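Keeping a household inventory after the move

I finally finished the list. It took me most of November, working in the evenings after supper, and it came out to 1,189 lines. That is every object in the apartment that I would have to buy again if it were gone, down to the potato peeler.

The reason I started was the insurance form. When we moved from the place on Skundar Street the policy had to be rewritten, and the form asked for the value of the contents. I put down a number the last time without thinking much. This time the man at Wieczorek asked how I had arrived at it, and I had no answer. He wasn't rude. He said most people guess low, and that I could send a better figure by the following Thursday or leave it as it was.

I left it as it was, and then it bothered me.

I tried two ways of doing it. The first was by category: books, tools, clothes, bedding, and so on. I gave that up after three evenings. Things wander between categories, and I kept walking from room to room to find the last flashlight. The second way was by room, left to right from the door, top shelf to bottom. That worked. I used a plain spreadsheet with columns for the item, the room, the year I got it if I knew, and what it would cost to replace.
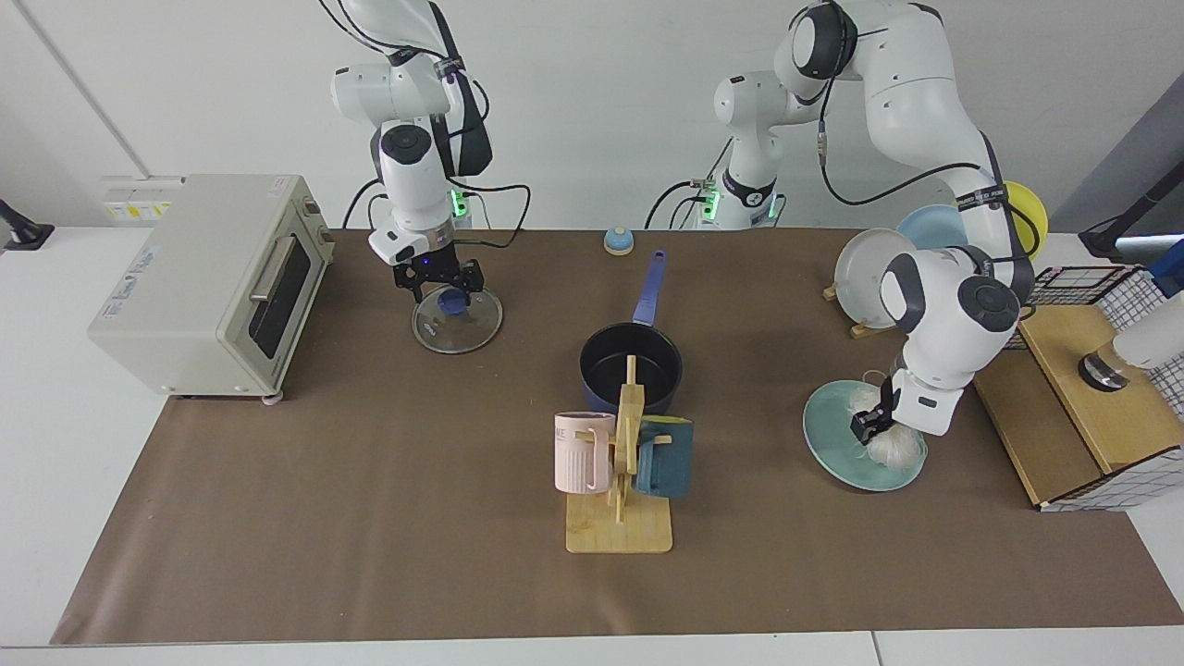

The cost column was the slow part. I decided early on to use the price of a new thing of the same kind, because that is what our policy pays. Older policies often pay what the item is worth today, and then the figures look very different. Small parts gave me the most trouble. A glass lid with a blue knob is easy enough to write down, but if the pot it came with is no longer made, you may not find one that fits, and then the honest price is the price of a new pot. I ended up listing every lid on the same line as its pot. I did the same with chargers and the things they charge.

I did not list food, or anything that lives under the sink. I also skipped paper. My wife thought the photographs should be on there, and we talked about it, but I don't know what number you would put beside them. They went into a separate note with the passports and the deed to her mother's garden plot.

The kitchen was the longest room by a good margin. I had expected it to be the books. The books I did by the shelf, counting one shelf carefully and measuring the rest against it, with the few expensive ones on their own lines. You can't do that with a kitchen. A whisk and a roasting pan have nothing to do with each other.
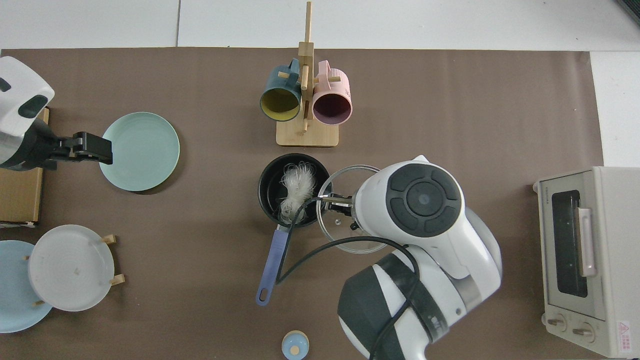

The mint-green plate, listed under kitchen.

For plates and bowls I put down the set as one line when it was a set, and single pieces separately. The Brostau casserole got its own line, as did the knives. I found out that we own 3 can openers, one of which I would have sworn we threw out before the move.

Some things I learned about the spreadsheet itself, in case it saves you an evening. Put the room in its own column from the start. Don't merge cells. Write the maker's name even if you think you'll remember it. Keep a copy somewhere outside the apartment — mine is on a memory stick in my desk at work, and my sister has a printout. The total at the bottom was more than 70 percent higher than the figure I had given on the form. I checked the arithmetic twice and it held.

I sent the new number in. The premium went up, less than I had feared, and the letter confirming it was here within the week.

What I haven't settled is how often to go through it again. Once a year sounds right but I doubt I'll do it. For now I add a line when something comes in that costs real money, and I leave the small things alone.

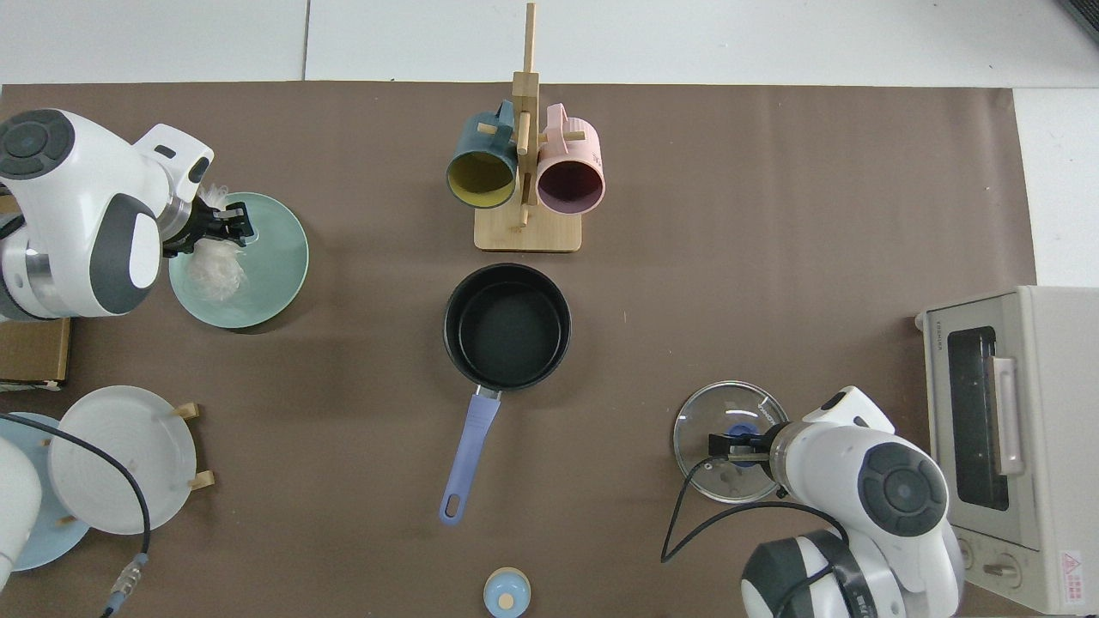
Zbigniew Dudek: I did the same after a burst pipe, which is the wrong order to do it in. My advice is to keep the receipts for anything big and staple them by year. The adjuster accepted my list without much argument but he wanted paper for the washing machine and the two bicycles. I go through mine every January and it takes one afternoon now. The first time is the bad one.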